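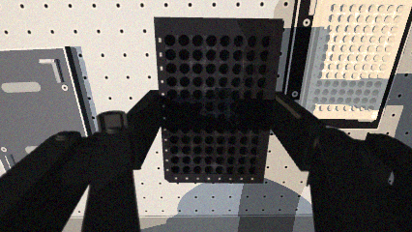

Simulated view of a gripper holding a black well plate above a perforated work surface. A framed rack stands at upper right.

Trevbridge delays plate handler order until simulation work is complete

04/06/2024

Trevbridge, a contract testing laboratory, has moved the purchase of its first automated plate handling cell into the next budget period and will spend part of the current allocation on simulation. The decision covers one robot arm, a two-finger gripper, a perforated deck with bolt-down fixtures, and the control software. No supplier has been selected.

The equipment plan approved in February set aside $148,000 for the cell. Of that amount, $132,000 was assigned to hardware and installation, with the remainder held for training and spare parts. Under the revised plan, the training money is released early and pays for modeling time. The hardware line carries over unchanged.

Two bidders remain. Wolov has quoted a packaged cell with a fixed deck layout and a single service contract. Jillelen has quoted the arm and gripper separately and would leave the deck, fixtures and plate racks to the laboratory. The Jillelen price is lower, but it does not include integration, and Trevbridge has not yet put a figure on that work. Both quotes have been extended to cover the modeling period.

The simulation is being prepared by Dambrauskienė, an engineering office hired for the planning stage only. It will not bid on the cell. Its model includes the gripper, a black well plate, the deck and the surrounding fixtures, and is meant to answer questions that the quotes leave open. The first is finger clearance. The laboratory wants to know how closely racks can be spaced before the gripper links interfere with a neighboring fixture during pickup. Rack spacing sets the deck size, and deck size is the largest single difference between the two quotes.

The second question is plate orientation. Trevbridge stores plates flat, but one planned step requires a plate to be turned upright for inspection. Wolov lists a regrip station for this step as an option. Jillelen proposes to do it with wrist motion alone. If the model shows that wrist motion is enough within the available reach, the station will be dropped from the specification.

Lighting is the third item. Black plates give little contrast against dark gripper fingers, and the links can shade part of the well grid. Camera position and lamp placement will be tested in the model before any mounting hardware is priced. Neither quote includes lighting at present.

Bench space has already been measured. The cell must fit within a footprint 70 inches wide, including guarding, and must leave the existing sink and fume hood accessible. The Wolov layout meets this limit. The Jillelen layout depends on the final deck.

The laboratory expects to process almost 61 plates per shift in the first year of operation. Both bidders state that their equipment can exceed that rate, so throughput is not being scored. Points will be given for total installed cost, service response time, fixture changeover and the availability of replacement fingers.

A revised specification will go to both bidders once the clearance and orientation results are in. Final quotes will be due four weeks after that. Delivery is quoted at 16 weeks by Wolov and 12 weeks by Jillelen, in each case from receipt of a signed order.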